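Liste : séries et feuilletons, discussions générales
Objet : Re: Hindgate, fin de saison (ATTENTION, on raconte tout)
Date : 12 janvier 2018

Bonsoir à toutes et à tous,

Je reprends le fil avec deux jours de retard, le temps de voir l'épisode, de dormir dessus et de le revoir en accéléré pour vérifier que la scène du phare durait bien aussi longtemps que dans mon souvenir. Elle dure davantage.

Je recopie le message auquel je réponds, pour ceux qui effacent tout au fur et à mesure :

> Chers colistiers,
> Je sors du dernier Hindgate et je ne décolère pas. Trois saisons qu'on
> nous promet de savoir qui a ouvert les vannes, trois saisons de regards
> en coin au-dessus d'un bol de soupe, et on nous sert quoi ? La
> notaire. La NOTAIRE ! Un personnage qui a dû prononcer quarante mots
> en tout, dont la moitié pour demander où se garer.
> Je veux bien qu'on me surprenne, mais encore faut-il qu'on m'ait donné
> une chance de deviner. Là, ils ont tiré le nom dans un chapeau.
> Quant à la mort de Dauda, je n'y crois pas une seconde. On ne voit pas
> le corps, on entend un plouf, et la musique s'arrête. Dans Himis, ils
> nous ont fait exactement le même coup avec le facteur, et le facteur
> est revenu au bout de deux épisodes avec une écharpe.
> Bref, je rends ma carte de spectateur.

Range ta carte, tu en auras besoin en juin, la suite est déjà annoncée.

Sur la notaire, je vais me faire mal voir, mais je trouve que c'est la seule bonne idée de la saison. Reprends le deuxième épisode, la veillée chez les éclusiers : tout le monde se plaint du niveau de l'eau, et elle est la seule à ne pas avoir de bottes. J'avais mis ça sur le compte d'une costumière distraite. Et la fameuse question du stationnement, elle la pose trois fois, toujours au même endroit, côté vannes. Je ne dis pas que c'est fin. Je dis que c'était là, bien rangé, pendant que nous étions occupés à soupçonner le neveu parce qu'il avait une barbe.

Ce qui me chiffonne davantage, c'est le mobile. Elle noie une vallée entière pour faire disparaître un acte de vente. Il y avait une cheminée dans son étude. On la voit à chaque épisode, cette cheminée, elle est même allumée.
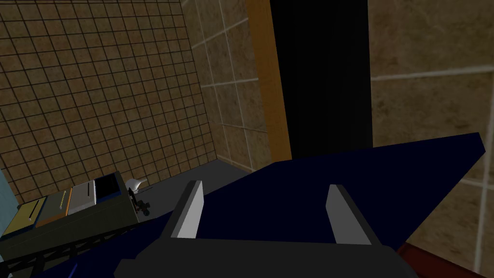 Un autre abonné m'écrit en privé, et m'autorise à reprendre son message ici, que le mobile tient très bien si l'on admet que l'acte se trouvait déjà dans la cave de la mairie, donc hors de sa portée, et que la scène qui l'expliquait a sauté au montage. Il ajoute que la version longue diffusée sur Flitano contient une conversation dans l'escalier où il est question d'un double des archives. Je n'ai pas Flitano et je refuse de m'abonner pour un escalier, mais si quelqu'un peut confirmer, je suis preneur.

Cela dit, une intrigue qui se comprend seulement à condition de payer un supplément, j'appelle ça un péage.

Reste Dauda. Je partage ton scepticisme pour le plouf. La règle est connue de tous les amateurs de feuilletons : pas de corps, pas d'enterrement, et pas d'enterrement, pas de mort. On pourrait même y voir une clause de contrat. J'apporte toutefois une pièce au dossier : le générique de fin. D'habitude, son nom arrive en premier. Cette fois il passe tout en bas, après les deux gendarmes et juste avant la fanfare. Soit c'est un adieu, soit quelqu'un a eu des mots avec la production.

Mon pronostic, puisqu'on en est à parier : retour au troisième épisode, amnésie légère, cicatrice seyante. Si je me trompe, je m'engage à regarder Himis en entier, y compris la saison dans le sanatorium, et à en faire un compte rendu à la liste.

Pour la comptabilité, le fil « Qui a ouvert les vannes ? » ouvert à la première saison en est à 1 262 messages, et j'en ai relu presque 100 hier soir pour voir si l'un de nous avait nommé la notaire. Eh bien oui, une fois, dans le message 1 255, entre parenthèses et pour rire. Il n'a reçu aucune réponse. Je propose que son auteur soit dispensé de modération jusqu'à l'été.

Deux points de détail pour finir :

- le chien. Il est dans la barque au moment de la crue et il n'y est plus à l'arrivée. Pas un mot, pas un aboiement. On nous tue un personnage principal avec violons et ralenti, et le chien s'évapore entre deux plans. Je suis bien plus inquiet pour lui que pour Dauda.

- la chanson du générique a changé de couplet. Si quelqu'un arrive à comprendre ce qui est chanté après « la rive », qu'il se manifeste. Chez moi on hésite entre « les nasses » et « l'impasse », et le ton est un peu monté à table.

Merci de garder la mention ATTENTION dans l'objet si vous répondez, certains n'ont pas encore vu la fin et nous ont déjà maudits pour la saison précédente.

Bonne soirée,
le préposé aux causes perdues

--
Pour se désabonner, envoyer un message vide à l'adresse de gestion de la liste.
Les archives sont ouvertes aux abonnés.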